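Evening packer wanted, Custinum warehouse, Terbridge

Custinum is a small company that sends kitchen goods and bed linen to shops in the region. We are looking for two people for the evening shift in our warehouse on Montoya Road. The work is part time, four evenings per week, from 5 p.m. until 9 p.m. Sunday is always free.

Your tasks will be to collect the goods from the shelves, check them against the order sheet, pack them and put the label on the correct side. You will also help to unload the van from Jindetti, which comes two times per week and is sometimes late.
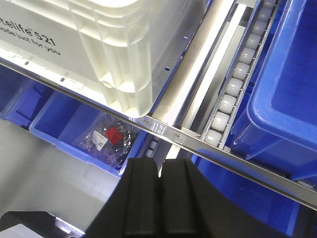 One of our present packers, when we asked what a new colleague should know, answered that the first week is hard for the feet and after this it becomes normal, but please buy good shoes before you start and not after. She also said that the order sheets look confusing only until you learn the shelf codes.

You do not need experience. We will train you during three evenings, and these are paid the same as all others. You should be able to read short texts in English and to lift boxes of roughly 30 pounds. A driver's license is welcome but not necessary, the bus stops near our gate.

To apply, please come to the office in the afternoon or send us a short letter with your telephone number. A photo is not needed. We would like to fill both places before November.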